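A morning at Tanoli, watching a robot learn to pour
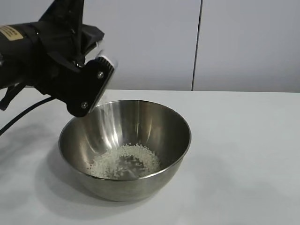

How often does a robot gripper need looking after if all it does is pour things out of a little tub?
Once a shift for a wipe and a check of the jaw screws, and a proper going-over every 2,000 pours, at least at Tanoli.

I'd asked that before I'd even got my visitor badge on, so thanks to Naheed Bajwa for answering it with a straight face. She looks after the pouring cell in the back half of the Tanoli workshop, and when they opened the doors for their October visitors' day I went straight past the sausage sizzle (well, I doubled back later) to see it.

The cell is smaller than I'd pictured. One black arm, a white table, a steel mixing bowl and a pale panelled wall behind. The job is to pick up a small white container, tip it over the bowl and let the grains run out in a nice thin stream. Sounds like nothing! But Naheed reckons the first month was mostly sweeping up.

A lot of it comes down to the tilt. Their recipe goes to 105 degrees and stops there, with a bit of a shake at the end to bring down the stragglers. Any steeper, early on, and the lot came out in one go and bounced over the rim. Hernán Huanca, who wrote the pouring routine, showed me the settings on his laptop and I nodded along for longer than I understood it.

The gripper was the bit I liked best. The jaws are flat plates held on with screws, so when a set wears you back the screws out and put new plates on. Naheed did a swap for us on a spare gripper at the bench in what felt like no time, chatting the whole way through. She marks each screw head with a dab of paint pen once it's tight – if the line has moved next morning, the screw has too. I've since done the same to my trailer.

After a plate change they don't go straight back to work. The arm does 30 slow pours at reduced speed, the bowl gets weighed after each one, and if the weights wander they go back and reset the jaw position. The scales are Ekon ones, kept on a separate bench well away from the arm, as vibration was mucking up the readings.

Then there's the cable. Hernán had a dead one in a drawer, cracked right where it used to bend hardest near the wrist, and he passed it round like a show-and-tell. They now leave more slack and run the wrist through its full travel by hand before switching anything on. Somebody's dad asked why they didn't just tape it down and got a very patient reply.

Dust is the other headache. Rice isn't bad, but they'd been trialling something finer for Emivton and it crept in everywhere. Vacuum first, then a dry cloth, and no compressed air near the joints. There was a laminated sign about that last one, with two underlines.

The tour groups were meant to get 60 minutes in total and ours spent most of it at the one table, so we fairly galloped through the paint shop. If you go next year, wear closed shoes (they do check) and get there before ten, when the car park fills up and you end up parking down by the oval like I did.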